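Packing Table FAQ
Updated June 16, 2019

Quick answers, since the same emails keep coming in. If yours isn't on here write to Sze-wing Poon at the Jastia front desk.

What is the packing table?
The long counter in the Shih room where we put together the desk kits and the care kits. Drop in, pack a few, go home. No sign up for groups under 20.

What goes in a care kit?
Folded masks, tissues, hand wipes, a comb, the Skekis card with the phone numbers. Masks go in last, on top. Disposable only please, we can't take cloth ones.

How do I fold the masks?
In half the long way, pleats flat, loops tucked. Don't wrap the loops round and round, they come out stretched. If one hits the floor, toss it. Table is fine, it gets wiped before each shift.

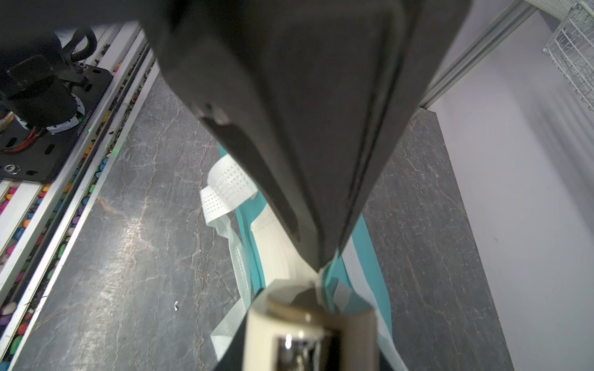
Folded mask, teal side and white side, on the dark tabletop.

Does it matter which color mask?
No. Whatever's in the box.

What goes in a desk kit?
Notepad, pencil, small stapler, one strip of staples, folder. Porneo sends the folders so the color changes, don't hold up a kit waiting for a match.

Can I donate a used stapler?
Yes if it works. Try it on 2 sheets first. Jammed ones we can't fix, sorry. Take the old staples out before you bring it in, we had a bag of them open up in a tote and it was no fun.

Do the notepads have to be new?
New or mostly new. Half used pads get pulled apart and the good sheets go out for shift lists, so nothing is wasted and you don't need to sort them at home.

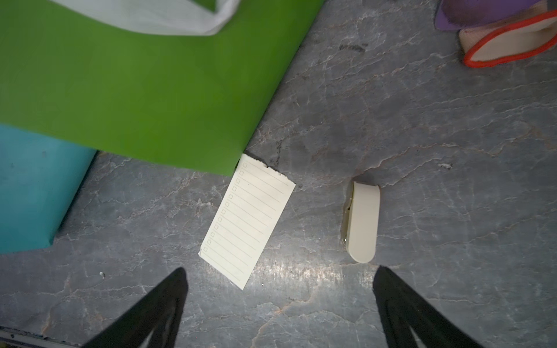
Shift lists are one sheet per person. Take a blank one when you come in, write the kit numbers down the lines, check the box when the kit is closed. The checklist kind with the little squares is best, and a ragged top edge where it came off the pad is fine, nobody is grading it. Leave it under the corner of a folder so it doesnt blow off when the door opens. Hand in at the end, even if you only did one.

How many kits do you send out?
Goal for the year is 2,000, both kinds together. Last count was in November and we were behind, so come pack.

Can kids help?
Age 8 and up with an adult. Staplers stay with the grownups.

Can I leave my stuff on the counter?
Please don't. Coats on the hooks, bags under the bench. Things left out get packed. We have mailed someone's reading glasses.

How long is a shift?
3 hours but leave whenever. Tell the desk so we dont lock up on you.

Where do I park?
Side lot, not the front. Front is for the truck.

Do you take plastic bags?
Clear ones with a zip, any size that fits a hand towel. Grocery bags no, we have a closet full allready.

I packed a kit wrong, what now?
Put it in the redo bin by the sink. Happens every shift.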